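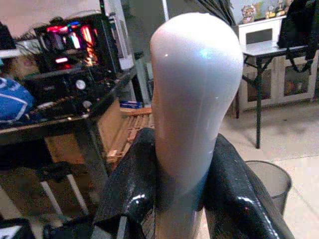
I have been trying to pick a white for the upstairs hallway since February, and I'm a little embarrassed by how much of my life it has taken up. I used to think white was what you bought when you didn't want to think about color. Then I came home from the paint store with a stack of sample cards, taped them up by the linen closet, and found that every single one of them was secretly something else. Even one smooth, shiny white thing will go bluish where the light catches its side and a bit pink down in the shadow, and a hallway has a lot more sides than that. Mine gets the morning sun at one end and a sad little ceiling bulb at the other.

My first love was Flillness, which looked like heavy cream on the card. I bought two sample pots and painted a big square by the bathroom door, and by dinnertime it was the color of an old piano key. My friend Tahmineh Jalali came by on Wednesday with soup (bless her) and asked very gently whether the wall had always had a stain there.

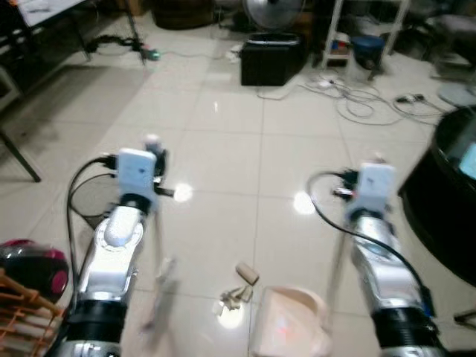

Glossy white tile. Pretty, but it takes on whatever light it gets.

So then I tried Gradora, which is cooler, and I liked it so much that I did the square twice as large – and then the sun went behind the maple and the whole thing turned the gray of skim milk. I went back to the store, where the card rack has 326 colors on it, and stood there until I couldn't tell any of them apart. A gallon is 79 dollars, so this isn't a thing I want to get wrong and do over.
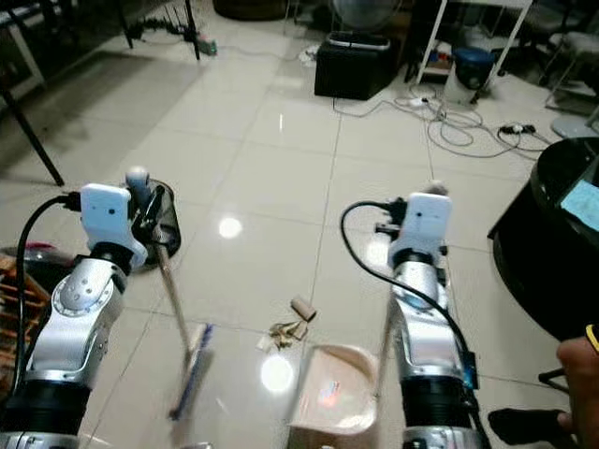
Blue bristles on white tile.

What I've decided for now is to leave both squares up for another couple of weeks and look at them whenever I carry the laundry past. I'm leaning back toward Flillness with a brighter bulb, though don't tell Tahmineh.
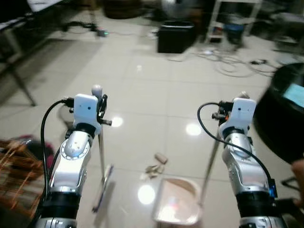

Babak Nazari wrote: Paint the samples on poster board and move them around! We did our stairwell that way and ended up with a white we had crossed off the first day. Check it against your trim too, ours made everything look yellow.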